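4. セルの立ち上げと日々の世話

前節までで課題の定義と学習側の話はひととおり済んだので、ここからはセルそのものの話をします。論文でこういうことを長々書くのはどうかとも思ったのですが、私自身がよその論文を読んでいて一番知りたいのはたいていこの部分で(しかも一番書いてない!)、査読の規定上も紙幅に余裕があるというので、遠慮なく書かせてもらうことにしました。対象は、うちの研究室でHisoraと呼んでいる一腕のセル一台だけです。複数台での再現については何も言えません。

4.1 置き場所と天板

Hisoraは、暗い灰色の天板の机にアームを据え付け、真上からカメラで見下ろすという、ごく素朴な構成です。天板の色は迷いました。最初は白い天板を使っていて、見た目も明るくて気に入っていたのですが、グリッパの指が白い樹脂、扱う物にも白っぽい物が多いとなると、真上からの画像で指先がどこにあるのかさっぱり分からなくなるんですよね。私が目で見て分からないものをモデルに分かれというのも酷な話で、早々に暗い天板に替えました。

替えたら替えたで、今度は照り返しが出ます。暗い面は光らないだろうと勝手に思い込んでいたのですが、天井灯の位置によっては面の一角がふわっと白く浮きます。照明を動かす、傘をかける、カメラの露出を固定する、とひととおり試しました。結局のところ露出とホワイトバランスを固定するのが一番効いて、照り返しそのものは残したままにしてあります。完全に消そうとすると照明の当て方がかなり不自然になり、部屋の別の作業にまで響くので、そこは割り切りました。学習用のデータにも同じ照り返しが入っているわけですから、条件としては揃っています。

机は床に固定していません。これは後で何度か後悔しました。アームが勢いよく戻るたびに脚がほんの少しずつ歩くので、数日放っておくとカメラとの位置関係がずれてきます。いまは脚の下に滑り止めを敷き、床に養生テープで脚の輪郭を写しておいて、朝一番に輪郭と脚が合っているかを見ています。原始的ですが、較正ソフトを起動するより早いです。

4.2 カメラの固定と較正

カメラは真下に向けて、机とは別に立てた支柱から吊っています。机に直付けしたほうが相対位置は保たれるだろう、という意見は当然あって、私も初めはそうしていました。でもアームの振動がもろに画に乗ります。静止しているときはきれいでも、把持の瞬間、つまり一番見たいところで像がぶれる。これでは困るので分けました。代わりに、机が歩く問題が効いてくるようになったわけで、どちらを取るかという話です。

較正は、天板に格子板を置いて撮り、次にグリッパの先端を決まった点へ順に触れさせる、という二段構えです。この先端合わせに使う点は11点。もっと少なくても数字の上では収まるのですが、トレイの区画の隅に物を入れるような動作だと、端のほうの誤差がてきめんに出ます。11点にしてからは隅での引っかかりが目に見えて減りました(定量的な比較はしていません、すみません)。手順はJallonに登録してあって、途中で失敗しても、その点からやり直せるようにしてあります。Jallonは私たちの内製の運転管理ソフトで、較正の記録、部品の交換履歴、試行の記録がぜんぶ同じ時系列に並びます。もともとは試行の記録だけの小さな道具だったのが、いろいろ足しているうちに大きくなりました。ただ、部品交換と成功率が同じ画面に並ぶのは本当に便利で、4.5で書く指の話は、この画面がなければ気づかなかったと思います。

較正をいつやり直すかですが、決まった間隔に加えて、次のどれかがあったら必ずやります。アームの根元に手が当たった。支柱に触った。トレイを載せ替えた。最後のひとつは不思議に思われるかもしれません。トレイの載せ替え自体は較正に関係しないはずなのですが、載せ替えるときに人が机に寄りかかるんです。私です。

4.3 トレイ

トレイは正方形で、黒い縁のある暗い灰色のものを使っています。Verbekeという社名で出ている仕切り付きの部品箱を土台に、こちらで仕切りを差し替えました。区画は三つ。左上に小さいのがひとつ、その下にひとつ、右側は上から下まで通しの大きな区画です。この割り方は図3にあるとおりで、均等に割るより、大きさの違う区画が同じトレイの中に並んでいるほうが、配置の難しさに幅が出て面白いだろうという考えからでした。

やってみると、難しいのは一番小さい区画とは限りません。テープのロールのように平たく寝かせて置く物の場合、区画の広さよりも、仕切りの壁とグリッパの指がぶつからずに抜けられるかどうかで決まります。指を物の外側に回して挟むと、壁ぎわでは指の逃げ場がなくなる。そこで、輪になっている物は中心の穴に指を差し入れて持つことにしました。外側に何も張り出さないので、隅にかなり寄せて置けます。そのぶん、差し入れるときの位置合わせは厳しくなりますし、ロールが少し傾いただけで指の腹に引っかかって持ち上がってしまうこともあります。

壁の影にも苦労しました。底が明るめの灰色で壁が黒いので、横の仕切りに沿って影が濃く落ちます。真上から見ると、その影の幅のぶんだけ壁が厚く見えるのです。初期のモデルは影まで壁だと思っていたようで、壁から妙に離れた所にばかり物を置いていました。底を壁と同じ黒にすれば境目がそもそも見えないし、壁を明るくすれば今度は縁が飛ぶ。何種類か試して、いまの組み合わせに落ち着いています。縁の上面がやや明るく見えるのは位置決めの手がかりとして都合がよく、ここは塗りつぶさずにおきました。

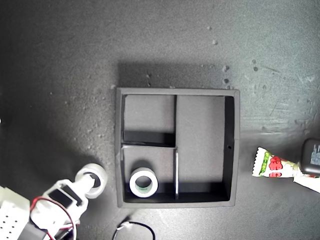 トレイの位置は、天板にねじ止めしていません。止めてしまえば実験は楽になるのですが、それだと位置を丸暗記した方策でも動いてしまうので、試行の組ごとに手で置き直しています。ただし好き放題に置くと、腕の届かない姿勢が混ざります。そこで天板の中央寄りに許容範囲を決め、そこから外れたらJallonが開始を断るようにしました。断られると少し腹が立ちます。とはいえ、届かない位置のまま始めて、アームが肘を伸ばしきった妙な格好で止まるのを復旧させる手間に比べれば、ずっとましです。

底面には薄い滑り止めを貼ってあります。軽いトレイなので、把持した物の下端が縁に当たると、物が入る代わりにトレイのほうが逃げていくんですよ。初めて見たときは笑ってしまいましたが、記録上は「配置失敗」としか残らないので、後から数字だけ見ても理由が分かりません。貼ってからは、縁に当たったときはちゃんと縁に当たった失敗として残るようになりました。

4.4 グリッパと配線

グリッパは白い樹脂部品で組んであり、上面に黒い四角いパッドが付いています。設計の元になったのはFoniritzの公開図面で、指の部分だけ私たちが引き直しました。樹脂の造形品なので、剛性は金属に遠く及びません。それでも割れたらその日のうちに作り直せるというのは大きくて、指を折るのが怖くて試せない動作がある、という状態にならずに済みます。

指の先端は、元の図面より細くしてあります。4.3で書いた、穴に差し入れる持ち方のためです。細くするほど穴には入りやすくなり、そのかわりに根元が弱る。何度か折って、根元にだけ肉を足した形に行き着きました。先端の角も丸めました。これは折れ対策とは別で、角が立っているとロールの内側の芯を少しずつ削ってしまうからです。芯が削れると穴の径が変わり、試行の最初と最後で別の物を持っていることになってしまいます。物のほうも消耗品だと思って、毛羽が立ってきたら惜しまず替えてください(と、未来の後輩に向けて書いています)。

配線は、グリッパの根元のところで赤い線と黒い線を外に出しています。赤い線には輪にした余長を持たせました。この余長の決め方が、地味なのに一番時間を食ったところかもしれません。短いと手首を回しきったところで線が突っ張り、そのテンションで指の開きが変わる。長いとトレイの縁に引っかけるし、真上のカメラからも指先が隠れる。手首を両端まで回して、どちらでも線に手でつまめるくらいのたるみが残る長さ、というのを基準にしています。ミリ単位で書けたら格好よかったのですが、線の硬さは銘柄でかなり違うので、長さの数字だけ写しても役に立たないと思います。

線を束ねるのには結束バンドを使っていましたが、締めすぎて被覆に食い込ませてしまい、中で断線しかけたことがありました。症状が嫌らしくて、手首がある角度に来たときだけ指が閉じない。把持失敗としか見えないので、私はしばらく方策のせいだと信じて学習をやり直していました。今は柔らかい面ファスナーで緩く留めています。断線を疑うときは、電源を入れて指を閉じさせたまま手首をゆっくり回し、途中で力が抜けないかを見るのが手っ取り早いです。この確認はそのままJallonの朝の項目に入れました。

4.5 指の交換時期

評価に使った試行は全部で2,569回です。この間、指は傷みを目で見て替えるという運用で始めました。ところが、目で見て傷んでいるときには、もう成績がかなり前から落ちているんですね。Jallonの画面で交換の印と把持の成否を並べると、交換の直前に失敗が固まっている。ひびが見えるより先に、指がわずかに外へ開いてくるらしいのです。樹脂のへたりだと私は考えていますが、断面を切って調べたわけではないので、ここは推測にとどめます。

そこで途中から、見た目にかかわらず回数で替えることにしました。加えて、毎朝30回の空把持をさせて、閉じきるまでのモータ電流を記録します。へたった指は閉じる位置が少し奥にずれるので、電流の立ち上がりが遅れる。これが見えたら、回数が残っていても替えます。この運用に切り替えたのが2025年10月11日で、第5節の結果はすべて、それ以降に取った分と以前に取った分を分けて載せました。分けずに平均してしまうと、方策の改善なのか指が新しいだけなのか、私にも区別がつきません。

交換の手順も書いておきます。まずアームを退避姿勢にして、グリッパの電源を落とします。落とさずにやると、ねじを抜いた拍子に指が動いて挟みます。挟みました。次に指の根元のねじを緩め、左右を同時に外します。片方だけ新しくすると左右の硬さが揃わず、つかんだ物が古い指のほうへ寄っていくので、交換は必ず対で行います。新しい指を仮止めし、電源を戻して一度ゆっくり閉じさせ、先端が合った位置で電源を落として本締め。締める力は弱めで構いません。樹脂のねじ座はあっさり潰れますし、潰れたら指ではなく土台ごと作り直しになります。最後に先端合わせの較正をやって、終わりです。慣れてしまえばお茶を淹れているあいだに済むような作業なのに、慣れるまでは半日仕事でした。

4.6 故障の内訳と復旧

期間中にセルが自力で復帰できずに止まった件は、記録に残っているもので13件ありました。多かったのは配線まわりで、次が指の折損、あとは通信の途切れと、私の設定の書き間違いです。最後のものを故障に数えていいのか悩みましたが、セルが止まって人が行かないと動かなかったのは同じなので、入れてあります。アーム本体の故障は起きていません。

止まったときの復旧で心がけているのは、いきなり電源を落とさないことです。落としてしまえばだいたい直るのですが、直ってしまうと原因が消えます。まず真上のカメラの静止画を保存し、関節角と電流の直近の記録を書き出し、それから腕に触る。この順番をJallonの復旧画面に上から並べてあって、前の項目が済まないと次のボタンが押せません。急いでいるときは自分で作った画面に自分で文句を言うはめになりますが、配線の不良をふたつ見つけられたのは、この保存のおかげでした。

物をつかんだまま止まった場合は、もうひと手間かかります。穴に指が入った状態で腕を動かすと、トレイを道連れにしたり、指を折ったりするので、先に人が下から手を添えて物を支え、指を開かせて、物を抜いてから腕を退避させます。外側から挟む持ち方なら開けば落ちるだけなのに、差し入れる持ち方だと指に引っかかったまま残ることがあるんです。把持の方法を選ぶときに復旧のことまで考えていなかったのは、正直に反省しています。

消耗品の在庫は、指の替えが数対、面ファスナー、滑り止めのシート、それにグリッパの予備の配線を一式。12月に予定しているトレイ形状の追加実験では、仕切りの差し替えが増えるぶん、載せ替えと較正の回数も増えるはずです。そちらでは机の脚を床に固定してから始めるつもりで、固定具の図面はもう引いてあります。図面と指の形状データ、朝の点検項目の一覧は付録Bに収めました。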